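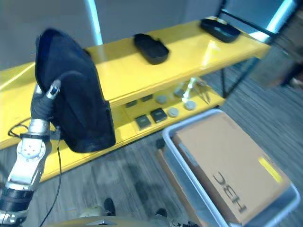

Nasrin Sharifi's remark on the way out was that she had learned more from the minutes when the arm was waiting than from the minutes when it was moving, and that she wished she had been warned to watch for them. Most students come back from a first visit with something similar to say. The moving parts draw the eye, and the decisions about what to pick up, and when, and how hard to hold it, are easy to miss.

Chapter 7
Visiting a Working Demonstration

7.1 Why visit at all

The first six chapters dealt with arms, joints and grippers on paper. You can calculate the reach of an arm from the lengths of its links, and you can work out the force a gripper needs if you know the weight of the load and how slippery it is. What you can't get from paper is a feeling for how these things behave together when the load is soft, or when a shelf has been moved a little since the day before.

Soft loads deserve special attention. A box keeps its shape when it is lifted. A padded bag sags, swings and hides whatever is behind it, including the place where it is supposed to go. In Chapter 4 we treated every load as a rigid block with its weight at the center. That was a convenience, and in this chapter we drop it.

7.2 The Cledurgate open day

The examples in this chapter come from the open day held at Cledurgate on 14 September 2019. The site is run by Hassanpour, a company that builds handling systems for small warehouses, and the day drew 434 visitors. Two systems were shown. Eso moves mixed goods between shelves and bins. Fitska is the software that plans the order of the moves, and it was run both with Eso and by itself on a screen, so that visitors could compare the plan with the result.

Hassanpour gave us the log from the day. It lists 275 attempted picks, and for each one it records the start time, the grip force, the time to release and a short code for the outcome. Section 7.5 uses part of this log, and the full table is in Appendix C. The staff stopped the demonstration twice to change a setting, and the log marks both places. Leave those rows out when you work the problems.

7.3 What to look for

Before you go, read the layout sheet if the host provides one. Note the height of each shelf and the position of the bins. A lower shelf is usually harder to work than an upper one - the arm has to come in under something, and the wrist has less room to turn.

During the visit, stand where you can see the gripper and the target at the same time. This may mean changing places between runs. Then choose one item and follow it from start to finish. Write down where the gripper took hold of it, whether it shifted in the grip, and how the arm approached the point of release. Watch the cable too. A cable that pulls tight at the end of a reach limits the arm as surely as a joint does, and it won't appear in the link diagram.

Small flat objects call for a different kind of attention. Discs and thin squares give a gripper very little edge to close on, and a position error of a few millimeters matters far more than it would with a bag.

Take notes by hand, and allow 10 minutes after the last run to fill in the gaps. Times can be checked later against the log. Your impressions can't.

7.4 Questions for the host

Ask what happens after a failed pick. Some systems try again from the same position, some take a new look at the shelf first, and some call a person. Ask also who decides the order of the work. At Cledurgate the answer was Fitska, except that an operator could move any item to the end of the list.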